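Progress report to the Prikbridge Small Automation Fund
Project: Care and repair of hand-held gripper tools for household task recording
Prepared for: Maureen Birkett, fund officer
Prepared by: the Kivus workshop
Date: 13 October 2021

1. Purpose of this report

With this report we inform the fund how the work has gone since the end of August, what was repaired, what we have changed in the way we look after the tools, and what we ask for the next period. The last report spoke mostly about buying and assembling. The present one speaks about keeping in order what we have, which has taken more of our hours than we planned.

As agreed with Mrs Birkett, I keep the money questions short and put them in section 6.

2. State of the tools

The fund has paid for 6 hand-held grippers. Five of them are in daily use and one is on the bench waiting for a new pivot. All are of the same construction, with two padded fingers which open and close by the hand of the operator, and a camera which looks over the fingers.

In the reporting period we recorded 3424 handling runs. The target was 3000, so on this point we are ahead. I must add that not every run is usable. Callum Tunstall looks through them and takes out those where the object was out of view or the finger pad had moved on its seat. He has removed 110 until now, and he has not finished the last boxes of tasks.

The runs lost to moving pads came nearly all from two tools. This is the reason why the pads have become the main subject of our maintenance.

3. The finger pads

Each finger has a face of dark fuzzy fabric. It gives a soft grip on smooth things like cups and plastic posts, and it does not leave marks. The weak point is the edge of the fabric. When the operator picks up from a flat table, the lower part of the pad rubs on the surface, and after many such contacts the threads start to come out. At first this is only a question of looks. Later the fabric lifts, and then the finger can slip from the object without the operator feeling it.

Sandra Bloxham has tried three ways of fixing the fabric:

First way: double-sided tape only. Quick to do, but the fabric creeps when the room is warm. We have stopped using it.

Second way: contact glue over the whole face. It holds very well. The trouble is the removal, which takes nearly one hour for a pair and sometimes damages the finger under it.

Third way: glue on a thin line at the sides, and tape in the middle. The pad holds well enough and can be peeled off in a few minutes. We have chosen this way for all tools.

With the third way, the fabric must be cut slightly larger than the face and trimmed after the glue is dry. If it is cut to size before, the edge frays sooner. We learned this by doing it wrongly on one pair.

The pads are checked with the fingers fully open, at the recording table and with the object of the day already standing in its place. In this position both faces can be looked at in good light, and the operator sees at once if one finger stands at a different angle from the other. 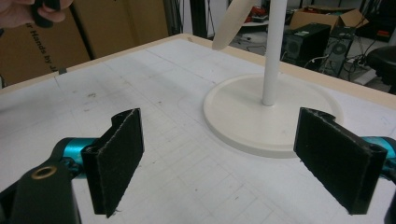 Fingers fully open in front of the paper-towel holder. The pad edges are slightly frayed.

Fraying of this degree we now write down but do not repair. The rule made by Sandra is that a pad is changed when a loose part of the fabric can be lifted with a fingernail. Before we had this rule, every operator decided alone, and some pads were changed much too early — the fabric is cheap but the hours are not.

4. Bushings and rods

The finger arms turn on brass bushings. Two tools came to the bench in this period with play in the arm. On the first, the bushing itself was worn oval and we replaced it. On the second, the bushing was good, but the screw which holds the rod had become loose, and this gave the same feeling in the hand. It cost us one afternoon to understand it, because we took out the bushing first. The check of the screw is now the first line of the bench list.

The bench list as it stands today:

Hold the handle firmly and move each finger sideways. There should be no click.
Check the rod screws with the small key. Do not use force.
Open and close slowly ten times and listen.
Wipe the bushings with a dry cloth. No oil near the pads.
Brush the fabric in one direction and look at the edges.
Clean the camera window last, with a new cloth.
Write the tool number, the operator and the result in the book.

The whole list takes nearly a quarter of an hour when there is nothing to repair. We do it at the start of each recording day and not at the end, as the proposal said. In the evening people are tired and the book was not filled properly.

The point about oil needs a remark. In August one tool was oiled with good intention, and the oil travelled along the arm into the fabric. Both pads had to be thrown away and the arm washed twice. We have since taken the oil can away from this bench.

5. The recording table

Most recording is now done on the white table with the printed grid. The grid helps the operators to put objects back to a similar place between runs, and Callum uses the lines when he compares one tool with another. The surface collects dark smudges and scuffs. They do not disturb the handling, but dirt from the table goes into the pads, so the table is wiped before the first run and again after the midday break.

Sheila Cropper has asked that the floor behind the table is put in better order, especially the cables. I agree with her. We have ordered cable covers from Sobczak and they should arrive before the next visit of the fund. Until then the operators stay on the front side of the table during recording.

6. Costs and delays

The spending on parts is inside the plan. We have bought fewer bushings than foreseen and more fabric, and the two differences nearly cancel each other. The detailed sheet was sent to Pauline Entwistle separately.

The one real delay concerns the pivot for the tool on the bench. Our supplier Skaltano has changed its type, and the new one is a little longer. It can be used with a washer, but then the finger does not close in the middle. We prefer to wait for the old type, which Skaltano has promised from its remaining stock. If it does not come, we will shorten the new one in our own workshop, and Sandra has already made a drawing for it.

The plan foresaw all tools in use for the whole period. With one missing we have moved the operators between the others, and this explains why the pads on the remaining tools wear a little faster than written in the proposal.

7. Next period

We will continue with the household objects already agreed, starting with the tall and narrow ones, where a small slip of the pad matters most. Callum will finish the review of the runs and send the final number of usable ones.

For the pads, we wish to try a second fabric with a closer weave on one tool only, so that it can be compared with the present one under the same work. For the book, we would like to change from paper to a shared sheet, but the operators have asked to keep the paper until the new sheet has worked without problems for some weeks, and I support this.

8. Questions to the fund

We ask for a decision on two points.

May we move the money left from the bushings to the fabric line? The sum is small, but the agreement says that moves between lines need a written yes.

May one tool be kept permanently as a spare and not counted for daily use? At present each repair stops one operator. With a spare on the shelf we could exchange the tool in a few minutes and repair the other one calmly — this was also the advice of Sheila after her last visit.

An answer by e-mail to the workshop is sufficient. The maintenance book is available for Mrs Birkett at any time, and I can send copies of single pages if they are needed before the visit.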